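Home | News | Game | Season pass | FAQ | Forum | Support

Stultex - frequently asked questions

Last updated: February

What is Stultex?

Stultex is a co-operative puzzle and building game for one to six players. You run a salvage crew working its way down through the flooded levels of Gakholm, an old mining town, and you rebuild the pumps and lifts as you go. It is developed and published by Doltent.

Which platforms is it on?

Windows PC only at the moment. A Linux version is being tested by a small group. We have no console version to announce.

Is it finished?

No. The game is in early access. Five of the planned chapters are playable from start to finish. The sixth, Fang, can be played as far as the second lift shaft and then stops. Your save will carry on from there when the rest of the chapter is released.

Can I play on my own?

Yes. Puzzles that need two people standing in different places are replaced with a timed lever in solo games. Some players find the lever in the Gakholm bath house too quick, and you can slow it down under Options, Assistance.

Do I need an internet connection?

Only for online co-op and for downloading patches. Solo play and local split screen work offline once the game has been started online the first time.

Can I move my save to another computer?

Yes. Close the game, copy the whole Saves folder to a memory stick and paste it into the same place on the other machine. Don't copy single files out of it. The game checks that they match and will refuse to load if one is missing.

The game says "Error 438" when I join a friend. What does it mean?

You and the host are on different versions. Restart the launcher on both machines and let it update. If the number in the bottom corner of the title screen is still different - the current build is 1,727 - use Repair in the launcher menu. This does not touch your saves.

Why did my crew lose their tools after the last patch?

Tools left on the floor in the pump room were removed by mistake when an older save was loaded. This has been fixed, but the fix can't bring back tools that have already gone. Send us your save through the support form and we can put them back by hand. Please allow a few days.

Are mods allowed?

Yes, in solo games and private sessions. Public sessions will not start with mods switched on. We can't help with crashes in a modded game, so please take your mods out and try again before writing to us.

Can I stream the game or put videos online?

Yes, and you can earn money from them. You don't need to ask. The only exception is the licensed song in the closing credits, which can be turned off under Options, Sound.

How do I report a bug?

Use the support form and give the build number, the chapter and what you were doing at the time. Lok-yiu Leung looks after the bug list and replies to most reports. Crash logs are more useful to her than videos, but send both if you have them.

Can I get a refund?

Refunds are handled by the shop you bought the game from, under its own rules.
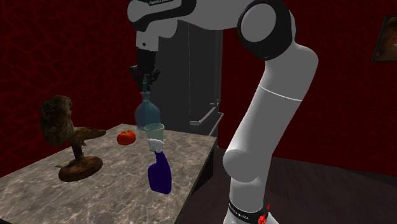

Keys bought from resale sites can't be refunded or replaced by us. If a key has been refused as already used, go back to the seller first.

Contact | Privacy | © Doltent | Back to top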